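4. Household handling tasks: the tabletop series

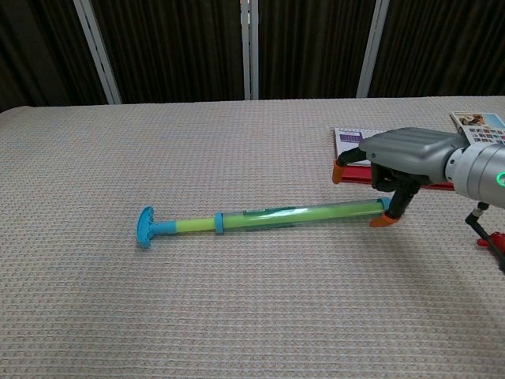
Figure 3. Robotic hand holding a toy water pump near the nozzle end, on a cloth-covered table.

Can a robot tidy a family home without help yet?
Present systems can complete single, well-defined chores under supervision, but they cannot be relied on to work through an ordinary house unattended.

The remainder of this section sets out the evidence for that position from the tabletop series at the Vevville site. The series was designed to sit between two bodies of earlier work. Factory studies report high success with parts of known shape presented in known positions. Home studies report whole chores, such as clearing a bench or putting away toys, and often give a single pass or fail for the lot. Neither tells a reader which step in a chore fails.

4.1 Objects and trials

The object set held 147 items drawn from households in the Ultatska region. Toys, kitchen tools, stationery and bathroom goods made up most of the set. Items were not cleaned up or modified for the gripper, and damaged items were kept if the household still used them. In all, 3023 trials were recorded between October and the close of the series. Each trial consisted of one instruction (pick up, hand over, put away or operate) and ended at completion, at a drop, or at the time limit.

Long toys with a sliding part, of which the water pump in Figure 3 is representative, were treated as a separate class. They can be gripped at the barrel, at the handle or near the nozzle, and the best choice depends on what is to be done next. A grip near one end leaves the handle clear, but the weight of the toy then acts at a distance from the fingers. Translucent and glossy barrels were also expected to trouble the depth sensing, and the class was weighted accordingly when trials were assigned.

4.2 Findings

Picking up was the most dependable of the four instructions. Most failures in this group were traced to the approach, where a finger touched the table covering or a neighbouring object before closing. Soft coverings made the problem worse, as they shifted under light contact and moved the target along with them.

Putting away was less dependable. The controller often released an item while it still overlapped the rim of a drawer or tub. Operating an item was the weakest group by a wide margin. Pulling a plunger, opening a peg or squeezing a bottle calls for a second hand or a fixed support, and the single-arm arrangement supplied neither. We do not consider that further training on the same arrangement would close this gap.

Operators stepped in on 175 occasions. The Bhatia protocol, which we followed, counts a trial as failed once a person has touched the object or the arm, even where the chore was then finished. Under the looser Dinetti scoring the same trials could be reported as partial successes. Readers comparing our results with other published work should check which rule was applied, as the two are not interchangeable.

4.3 Limits of the series

All trials took place at a table. Floors, stairs, wet areas and rooms with children or pets in them were outside the approved program, and no claim is made about them. Lighting was kept steady during each session, which favours the vision system. Time to completion was recorded but is not analysed in this section; the figures by object class are given in Appendix B, together with the list of items withdrawn after breakage.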